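Club de robotique Pirby : foire aux questions

Mise à jour : 23 mars 2025

Faut-il savoir programmer pour s'inscrire ?
Non. Il faut savoir lire un message d'erreur jusqu'au bout, ce qui élimine déjà pas mal de programmeurs.

Combien êtes-vous ?
13 membres inscrits, 6 les soirs de pluie. Les places ouvrent en octobre et partent vite, surtout celles près du radiateur.

Combien ça coûte ?
40 euros l'année, café non compris. Le café est gratuit, mais nous préférons ne pas le compter comme un avantage.

Sur quoi travaillez-vous cette année ?
Sur l'épreuve « cuisine » du tournoi Ostska : deux bras, une table, des conserves, des passoires, et un règlement de 468 lignes rédigé par quelqu'un qui n'a manifestement jamais rangé un placard. Les bras doivent saisir les objets et les poser au bon endroit. Le bon endroit fait l'objet d'une annexe.

Pourquoi des passoires ?
Parce que c'est dans le règlement. Le treillis métallique brille, les manches dépassent et les passoires s'emboîtent volontiers les unes dans les autres. Un enfant de quatre ans s'en sort très bien. Nous avons demandé s'il pouvait concourir à notre place : c'est non.

Peut-on toucher aux bras ?
Oui, après la séance de sécurité de Mirta Ibarra. Elle dure une heure et comporte un passage sur les cheveux longs dont on se souvient.

Que deviennent les boîtes cabossées ?
Elles passent à l'entraînement. Une boîte cabossée est plus difficile à saisir, donc très formatrice, et personne ne veut la rapporter chez soi.

Avez-vous déjà gagné quelque chose ?
Le prix de la meilleure documentation, l'an dernier, derrière l'équipe Nukham. Oui, on peut être deuxième et recevoir un prix. Nous l'avons encadré.

Peut-on venir voir avant de s'inscrire ?
Bien sûr, salle Rathjen, au fond du couloir. Prévenez-nous par courriel et mettez des chaussures fermées.
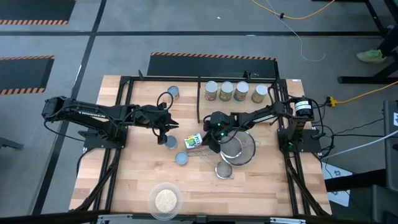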